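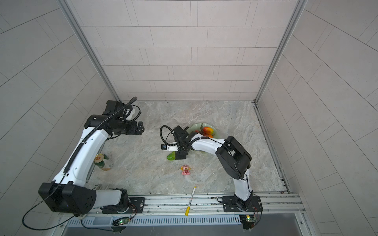

I bought the Jemaneck fruit plate in July, mostly for the color, and I've used it pretty much every day since. It's a round plate in a pale green they call Beten, and it goes with way more than I expected! My old fruit bowl was a big white thing that swallowed everything, so the limes at the bottom were always forgotten until they went hard.

With a flat plate you see what you've got. A mango looks great on it (all that red and yellow against the green), and smaller fruit can tuck in around it. I do wish the rim came up a little more. Round fruit will roll if you carry the plate in a hurry, and I've chased an orange or two across the kitchen. If you have kids who grab from the edge - mine do - put the heaviest piece in the middle and lean the rest on it.

Size is my other gripe. It's fine for 3 or 4 pieces, but a whole bag of oranges isn't going to fit, and I wouldn't bother trying to get leafy greens on there too. Those just go next to it on the counter until I start dinner, along with whatever else has landed there that day. Usually a soda can, a marker, somebody's little pig.

Cleaning is easy. Mango juice wipes right off, and after 2 months of the dishwasher mine has one tiny scratch. I also looked at the Wesia one, a bit deeper but only sold in gray, and I wanted something cheerful.

Four stars from me. I'd get it again, and I'm thinking about a second one for lemons - the store says the yellow is back in stock soon.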